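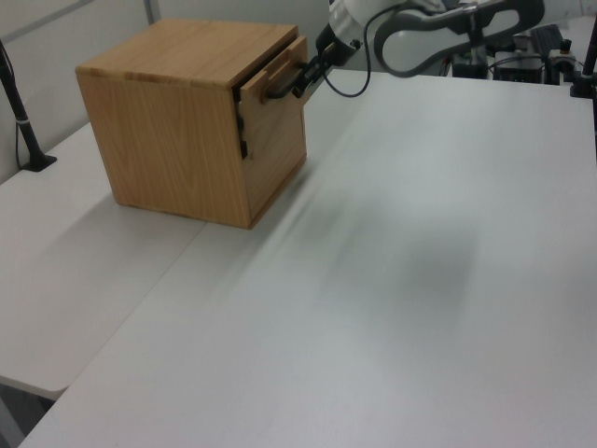

Dorothy Mellor thinks I should stop fussing and let the sourdough sit overnight, the way her mother did, and she told me so twice on the phone this morning. I do love her for it! But the kitchen is so warm this September that I lose my nerve (30 loaves in and still nervous, imagine), and I was up at 2 poking at the bowl in my slippers. It had risen beautifully. I baked it before breakfast and took half over to Keith, still in its towel, and we sat talking until the coffee was gone.

Contact | © Pauline Cheetham | Back to top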